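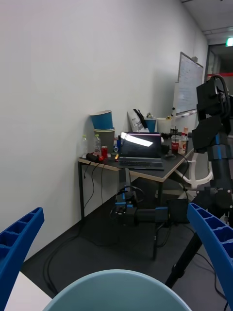

The desk by the wall in our Triltow office, laptop open and drinks all over.

Rorkinard is clearing its desks this August, and we'd love you to join in

Hi, I'm Ruth Restrepo, and I look after the office side of things at Rorkinard. I'm very happy to announce Clear Desk August, our month of giving every bottle, can and cup a proper place to go (yes, mine too!).

If you've ever worked in a shared room you know how it builds up. A water bottle, a red drink can, a paper cup or two, and before long the mouse is fighting for space. We have 80 people signed up across 11 rooms, and everyone gets a pair of plastic tumblers for their table from our friends at Betitz.
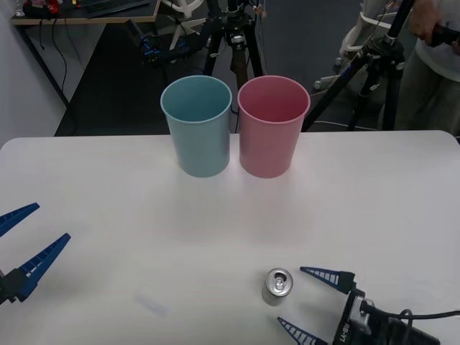

Blue and pink tumblers side by side, with a small can in front.

The tumblers are for sorting the little stuff – tabs, caps, straws, whatever rolls off the table. Cans go in the bin by the door at 4 p.m. My colleague Yuto Kaneko ran a trial with the Manninen team in spring and they sorted 841 cans and bottles, so we've got a number to beat!

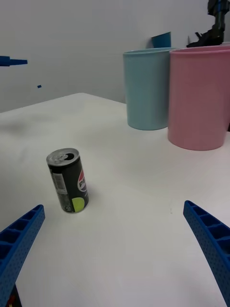 How to take part

Write to Yuto or me at the Triltow front desk and tell us how many tables you have. Sign-up is free, and tumblers go out in the first 2 weeks of the month.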